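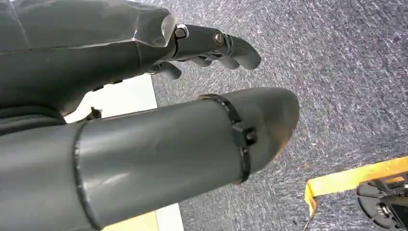
Curled fingers over the carpet.

Hi all, and happy end of quarter! You asked for something shorter than last time, so I'm skipping the big attendance spreadsheet (it's in the shared folder if you want it) and just telling you how the Sallport walking and strength groups are going.

The main thing first. We have 59 people signed up across the three groups, and we told you in the application we'd aim for 30 by now. I'm thrilled! I'm also a bit stretched, and I'll get to that. The Tuesday morning group at Cerkine is the busy one. It's mostly parents coming straight from school drop-off, plus a handful of retirees who walk faster than everybody else and wait at the corner looking patient. The evening group is smaller and a lot quieter, and the lunchtime one has only been going for a few weeks, so please don't read too much into its numbers yet.

We kept the promise about no scales. There's no weigh-in, no before-and-after anything, and I took the calorie chart off the sign-up page because two people told me it nearly put them off joining. What we do at the start is ask folks to pick one thing they'd like to find easier. Stairs comes up a lot. So does getting up off the floor after playing with kids, and carrying groceries in from the car in one trip (I feel that one deeply). We check back after six weeks and ask how that one thing is going. Most of the answers so far are good, a few are "about the same," and one lady wrote "ask me when my knee stops being dramatic," so I will.

Now the money. The resistance bands came in under budget, the mats went over, and between them it's pretty much a wash. The floor at Cerkine is harder than I remembered and the thin mats I ordered first were miserable to kneel on, so I bought 20 thicker ones and passed the thin ones along to the stretching class at Ki. Room hire is on track. Printing is $123 over, all of it on me – I had the flyers done twice after putting the wrong start time on the first batch. I'd like to cover that from what's left in the snacks line, if that's okay with you.

What isn't working: the buddy texts. The idea was that everyone gets paired up and checks in with their partner midweek, and it sounded so sweet on paper! Some pairs love it. Plenty of others swapped one message and never wrote again, and a couple of people told me it felt like homework. I've made it optional and I'm not going to chase anybody.

The Fukari trail walk got rained out and we moved it to next month. Same route, same meeting spot by the restrooms, and I've asked for the longer parking slot this time so we don't all have to sprint back.

For next quarter I'd like to do two things. One is to split the Tuesday group, with the second half starting at 10:30, and that needs a few more paid hours for a second leader. The other is a beginner strength session with chairs, for people who find the current one too much. I've put costs for both in the folder. Could you let me know about the leader hours before the new schedule goes to print? I'd really like to pay for those flyers only once.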